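Hellum 300 Ultrasonic Cleaning Bath

If you have ever spent an evening poking at the inside of a hinge with an old toothbrush, you'll understand why we love this little bath! The Hellum 300 does the fiddly part for you: fill it with warm water, add a capful of Flindance cleaning fluid, lower the basket in and press start. It's happy with jewellery, watch straps, small tools, fountain pen nibs and the airbrush parts that always seem to clog on a Sunday-best paint job.

The tank is stainless steel with rounded corners, so it wipes out easily, and the lid has a proper window (the old model didn't, and we missed it). Small jointed metal pieces are where it really shines. Dirt settles in the slots and around the pins, and a cloth just won't reach it. 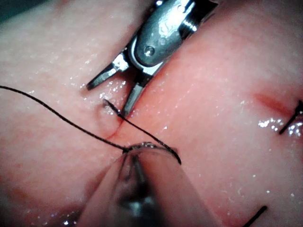
Pivot pin, narrow slot and fine grooves at the hinge of a metal jaw tool.

Choose from three timed programmes, plus a gentle one for plated items. The heater goes up to 40 degrees and you can switch it off altogether. Please don't put pearls, opals or anything glued in the bath, and never run it dry.

Tank size: 2000 ml
Power: 130 W
Cable: detachable, UK plug
In the box: bath, lid, mesh basket, watch stand, printed guide

Spare baskets and lids are kept in stock, and the Blöndal beaker holder fits too, which is lovely for keeping tiny screws together. The Revell stand doesn't fit this size, sorry, only the larger tank.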